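Re: [small-scoring] Cue numbering and stems when the picture keeps changing

From: Han
To: small-scoring list
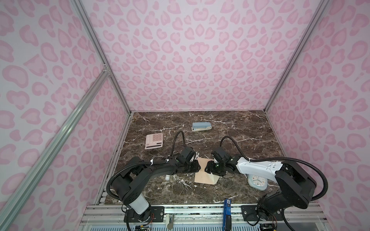 Replying on the list and not privately, as a couple of people asked me the same thing after my last message. Xinyi's note is quoted first and my answers follow in the same order.

Xinyi Duan wrote:

> Hi all,
>
> I'm scoring my first feature after several years of shorts and one
> small game. The director is easy to work with but the cut is not
> locked and won't be until November. I have spotted the whole film
> with her twice now. The second time, scenes had moved, and one cue
> that I thought of as the opening of reel 2 is in reel 1.
>
> My questions:
>
> First, do you renumber cues when they move? My sheet says 2m1 for
> something that plays before 1m5. The music editor we may or may not
> get is going to hate me.
>
> Second, stems. The dub stage is a small place called Ekley. They
> sent me a one-page spec that says "music stems, 48k, 24 bit, synced
> to reel" and that's all of it. How many stems do they want? I called
> and was told "whatever you usually do." I don't have a usual.
>
> Third, tempo maps. When a scene loses a few seconds, do you rewrite
> the cue or cut it? I've been rewriting every time and I can't keep
> up.
>
> Fourth, does anyone still print click? The strings are going to be
> recorded with 5 players, overdubbed, and the contractor asked me for
> "click and guide" without saying what the guide should be.
>
> I also saw Havard's post about the session sheets for Sonero and
> would like a copy if they're shareable.
>
> Thanks,
> Xinyi Duan

Cue numbers

Don't renumber. Once a number has been in an email to anyone else, it belongs to that piece of music for good. If 2m1 ends up in reel 1, it is still 2m1, and the cue sheet gets a separate column for where it plays. Sort by timecode when you need the film in order, and sort by cue number when you need to find a file.

I learned this on Sonero. I renumbered everything after the third cut, thinking I was being tidy. The sound designer had a session with the old names, the director had a folder on her laptop with the old names, and I had two different pieces called 3m4. We spent most of a morning playing things to each other over the phone. The cue that went into the temp dub was the wrong one and it stayed wrong until the producer asked why the kitchen scene had gotten so sad.

What I do now:

The cue number is set at the first spotting session. New cues get the next unused number in the reel, even if they come early in it. A cue that gets dropped keeps its number in the sheet with "omit" next to it, and the number is not used again. If a cue is split, the second half gets a letter, so 2m1 and 2m1A. If two cues are joined I keep the lower number and mark the other one omitted.

Then the version. I put a v and a number after the title, and I put the picture version after that. So the file says which music it is, which attempt at it, and which cut it was written to. That last part is the one people leave off, and it's the one the stage will ask about. A file name looks like this:

2m1_Ferry_v3_pic07_STRINGS.wav

No spaces, no "final". My own rule is that the title never changes either, even when the scene it was named for is gone. I have a cue called Ferry in a film with no ferry in it.

Stems

"Whatever you usually do" means they will take what you send and work with it. It does not mean they have no preference, and if you can get the rerecording mixer on the phone for a few minutes, do. The person who answers the phone at a small stage is often not the person who mixes. Ask what the mixer would want to be able to turn down.

That question is the useful one. Stems are for the mixer to get out of the way of dialog, and the instruments that fight with dialog are what should be separate. For a score of your size I would send these:

Low strings
High strings
Piano and anything plucked
Pads and synth beds
Low percussion and booms
High percussion
Featured solo, if there is one
Full mix, for reference only

I would not go much past that. I once delivered 18 stems for a chamber score and the mixer summed them to 5 before he started. He was polite about it. If you have a reason to split something further in one cue, do it in that cue and write a note, but keep the track order identical from cue to cue. An empty stem should still be there as a silent file. It looks silly in a folder, and it saves the person building the session from having to check which track is missing.

Reverb goes in the stem it came from. If you run everything through one shared reverb, the stems won't add up properly when you print them one at a time, and the compression on your mix bus has the same problem. Take the bus compressor off before printing stems. If the mix falls apart without it, that's a sign to fix balances first. I check by importing all the stems into an empty session at unity, flipping the polarity of the full mix, and listening for what's left. With modulated reverbs or anything random you'll hear some leftover fizz and that's fine. If you hear a cello, something is wrong.

"Synced to reel" I would confirm in writing. Some places want every file to start at the top of the reel and run as long as it needs to. Others want each cue as its own file with a timestamp in the header. They are both reasonable and the spec you quoted could be read either way. If I can't get an answer I send timestamped files and put the start timecode in the cue sheet too, so that if the stamp gets stripped by some file transfer they can place it by hand.

Send one cue early. Pick a short one, print it exactly as you would for the final delivery, and ask them to drop it in. Every problem I've had with a stage would have shown up in a one-cue test.

Tempo maps and recuts

Cut first, rewrite only when the cut sounds bad. When a scene loses a few seconds, look for a bar you can lose. It's nearly always there, usually a repeat of something or a held note at the end of a phrase. If the scene gets longer, look for a bar you can play twice. Only after that do I touch tempo, and I keep the change small. Going from 92 to 94 across a passage can get you to the next hit point and the players won't care.

While the picture is unlocked I also write differently. I leave places in the cue where it can breathe: a bar of sustained chord between sections, or an entrance that can happen a beat early or late. Tunes that run straight through without a gap are hard to recut. I keep those for scenes the director has promised not to touch, and then I ask the editor whether that's true.

Ask for a change list with every new cut. Most editing systems can export one. If the assistant hasn't sent them, it's likely that no one asked. With a change list you can see that reel 1 lost so many frames at a given point, and shift everything after it in one move. Without it you're comparing two videos by eye. I did that for a whole film and I don't recommend it.

One more thing, which is about time more than music. You don't have to conform every cue to every cut. Ask the director which reels she considers nearly done, conform those, and let the rest wait. I skipped two entire cuts on my last job and it did no harm at all.

Click and guide

Yes, print click. With overdubs it matters more than it would with a larger group playing once, as the second and third passes have to sit on the first. Print it as audio, on its own track, with 2 bars of count-in at the tempo of the first bar, and make sure the click goes silent before any long final note so it doesn't bleed into the mics. That bleed is the thing you'll hear at the end of every quiet cue, and it's hard to remove. If there's a ritardando, print subdivisions through it. Players will follow eighths down much more comfortably than quarters.

The guide is a rough mix of everything they aren't playing, so your piano and synths, plus optionally a mockup of the strings on a separate track. Keep those two apart. Some players like to hear the mockup in the first take and then want it gone. Others don't want it at all, because sampled strings speak late and they end up chasing them.

For 5 players overdubbed, I'd do three passes at most. Have them swap chairs between passes if the room allows it, so the same violin isn't in the same spot every time. Ask the first violin to play the second part on pass two. And write bar numbers on every bar of the parts, not only at the start of a line. The session will be run by somebody calling out bar numbers over talkback, and that's where the minutes go.

Session sheets

The Sonero sheets are shareable. Havard made the template and I only filled it in, so he should be the one to post it, but he told me he has no objection to its going to the list. It's a plain spreadsheet: cue, bars, tempo, players, passes, take numbers, and a wide column for notes. The last row on ours says bar 1259, which is the total for the film. Havard adds them up so that he can estimate the recording time. His formula assumes no one needs lunch, so pad it.

If it doesn't show up in a few days, write to me off list and I'll send you my copy with the notes taken out.

Two things I'd like to hear from other people on, as I don't have a good answer. Has anyone delivered to Ekley recently, and do they want the reel-length files or the timestamped ones? And is there a sensible way to keep a tempo map tied to a change list without doing the offsets by hand? I still use a text file and a calculator — it works, but I've been off by a frame often enough that I'd rather stop.

Han

_______________________________________________
small-scoring mailing list
To unsubscribe, send a message with "unsubscribe" in the subject line. Please trim quoted text when replying.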